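Blog > Workshop > Data collection

Search this blog Search

Thirty goes at the toaster

June 2020, by Nesma Kettani

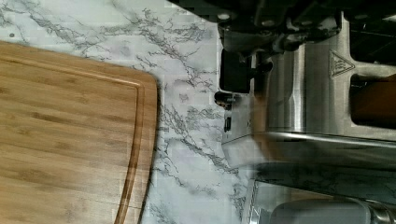

The wrist camera's view of the counter, with what looks like bread in the slot.

I spent most of last week recording examples for Lirkmont, which is what we call the policy that is meant to handle breakfast. The plan was 30 good runs of the toaster task. I have them now, but it took longer than I had told Kiran it would.

Each run is me driving the arm by hand from the other side of the kitchen. I pick up a slice from the board, carry it across the gap to the toaster, lower it into the slot and let go. Then I back off, save the run and set everything up again. The toaster stays unplugged throughout.

The arm is the old Rovham. It is slow but it repeats well, and the wrist mount holds the camera steady enough that I no longer check it between runs.

Kiran Mishra wrote the recording software and he had one request, that I stop being so tidy. In my first batch the slice always started in the same corner of the board, square to the edge. He trained on those overnight and the arm reached for that corner whether the bread was there or not. So I threw that batch out. For the new one I put the slice down without looking and turned the board a little every few runs. I also moved the toaster closer and further away, though never so far that the arm had to stretch.

Steel is awkward. The side of the toaster picks up the worktop and whatever light is on, so the same position looks different at ten in the morning and at four. I recorded at both times and once in the evening with the lamps on. I don't know yet if that is enough variety.

I kept 3 runs where the slice caught on the lip of the slot and I had to lift and try again. Kiran wanted more of those. I had been deleting them as mistakes, and he says the recovery is the part the model has no other way of learning. Next time I will save them all and label them.

Two runs were lost when the disk filled up. I have moved the old Hollatine recordings off it, so there is room for the next lot.

Training starts tonight. After that I want to do the same task with crumpets, which are thicker and don't slide in as easily.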